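# Remote control or hand guidance for a dish rack task at a shared site

**Banafsheh Najafi**

Our office is preparing a written procedure for teaching household tasks to a humanoid unit with two arms and two legs. The first task concerns a pull-out dish rack fitted in the cabinetry beside a kitchen sink. The operator is expected to bring a plate to the rack, place it between the wires, release it, and withdraw the hand without disturbing anything already standing there.

Two methods are under consideration. Under the first, a trained operator controls the arms remotely, using handheld controllers and the head camera view. Under the second, a person stands beside the unit and moves the arm by hand while the joints are set to yield. The Gerum training manual permits either method but does not state which is preferred where the work takes place below counter height.

To date, 305 demonstrations have been recorded by remote control. Operators report that the approach to the rack is manageable and that the final lowering of the plate is where most attempts are abandoned. The forearm tends to block the operator's view of the wires at that point.
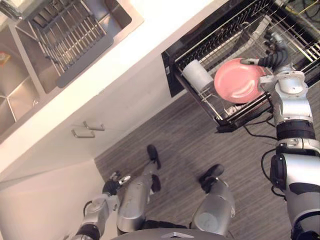
Hjørdis Eide, when shown our draft, objected that the release deserved a section of its own, as operators who hold a plate by one edge often turn the wrist while opening the fingers. The draft has been amended accordingly, but the choice of method remains open.

Guidance is requested on the following points:

- whether hand guidance is suitable for a standing unit working at a low rack;
- whether recordings made by the two methods may be combined in one training set;
- whether abandoned attempts should be retained.

---

**Bořivoj Malý**

Remote control should be the primary method for this task. Hand guidance requires a person to stand close to the arm, and that person will appear in the head camera view during much of the recording. When the trained program is later run without anyone present, the camera view will differ from what was recorded. This difference is small for a fixed arm with a separate overhead camera. It is considerable for a unit whose only useful view of the rack comes from its own head.

There is also the question of balance. A person guiding the arm of a standing unit applies force to the whole body, and the legs will respond. If hand guidance must be used, the unit should be supported by an approved stand, and the guide should not lean on the arm at any time.

With regard to the blocked view, the following practice was adopted at Pilline for a similar rack:

1. Extend the rack fully before the recording begins. Opening the rack should be taught as a separate task.
2. Bring the plate to a position above the chosen slot and pause for 3 seconds.
3. Adjust the elbow outward until the slot is visible past the forearm.
4. Lower the plate without turning the wrist.
5. Open the fingers only after the plate is resting on the wires, then withdraw along the line of approach.

The pause in step 2 may be trimmed from the recording afterward. Do not trim the elbow adjustment, as the program must learn it as part of the movement.

The idle arm also requires attention. Operators should leave it in the same lowered position at the start of each demonstration. If it drifts from one recording to the next, the program may treat its position as meaningful.

Abandoned attempts should be kept in a separate folder and labeled with the step at which they ended. They should not be included in the first round of training. A recovered attempt is a different matter — where the operator lifts the plate, corrects its angle, and completes the placement, the recording should be retained in the main set.

---

**Zdislava Vondráček**

We used hand guidance with a Koubek arm and had no trouble. It was a bench arm, however, so this may not apply. New staff learned it faster than the controllers.

---

**Silvia Skála**

The earlier reply is correct as to the primary method, but I would not exclude hand guidance entirely. It is useful for establishing a reference path before remote sessions begin. A guide moves the arm through the placement once with the unit supported, the joint positions are saved, and the remote operators study the path on screen. The reference itself is not used for training.

On combining the two kinds of recording, I would advise against it unless each file carries a clear method label. Our Gresell project merged 744 files without labels, and the resulting program hesitated above the rack for no reason we could identify. Separating the files took longer than recording them had. I cannot state with certainty that the mixture caused the hesitation, as the controller settings were changed during the same period.

I would also ask that the starting conditions be varied. The list above assumes a chosen slot, and operators will tend to choose the same one every time. Our written instruction assigns 6 slots in rotation, and the operator reads the assignment before taking the controllers. Other items in the rack should be moved between sessions as well, within reason. If a cup always stands in one location, the program may come to depend on it.

Please note that operator fatigue affects the lowering step before it affects anything else. Recordings made late in the afternoon should be reviewed separately until the site has enough results to set its own limit on session length.

---

**Banafsheh Najafi**

These replies are appreciated. The procedure will specify remote control, with one supported hand-guided reference path for each slot. Method labels will be required on all files. The question of session length will be considered again in September, when the second group of operators completes its training.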